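Week 2: Gearing, or why my old Kushnir hatchback hated hills

Okay, gear ratios! A low gear trades speed for pulling power, and a tall one does the reverse (my 40 mph crawl up Jenbridge hill was all second gear).

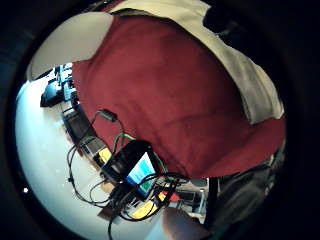 Why does the engine get quieter when you shift up at the same speed? It's turning more slowly, because the taller gear needs fewer engine turns for each turn of the wheels.

Read Marar on final drives before lab, and bring your worksheet for 70 mph!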